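I've been in charge of our drinks shelf since September, mostly because I complained about it once. It's one board on a metal stand, and you'd think there's no wrong way to put cans on it. There is! I did it wrong for months.

## Before you start

Grab whatever you've bought, a damp cloth and something to write on. I also keep a bag handy for empties (people put them back, don't ask me why).

## How I set it up

1. **Take everything off.** All of it, even the ones that look fine. Wipe the board and let it dry.
2. **Sort by drink.** Flavors count as separate drinks here. Alcides Mendonça once opened a grapefruit thinking it was lime and I still hear about it.
3. **Start at the left end.** Tall cans go first, then the regular ones, and the short ones last. Going down in height makes the whole row easier to read from across the room.
4. **Build each drink front to back.** One can in front, its twins behind it. I used to spread them out sideways and ran out of board after three kinds.
5. **Turn the front can so the name faces out.** The back ones can face wherever they like.
6. **Leave some board free on the right.** New flavors go there, and so does the can somebody sets down "for a second."

## Topping up

Slide the older cans forward and put the new ones behind — it takes a minute, tops. If a drink hasn't moved in weeks I stop buying it, and I've learned to do that quietly.

Don't put out the whole case, either. I tried it with a 34-can haul and the shelf looked like a store display for one morning, then a landslide. Now the spares stay boxed in the closet with the flavors written on the side. 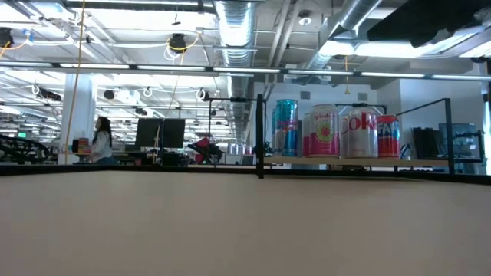 *2 min read*

Tall teal cans on the left, then Spindrift, Coke, and a short red one to finish the row. If I were buying for it tomorrow I'd get another Spindrift flavor and put it at the open end, next to the red can.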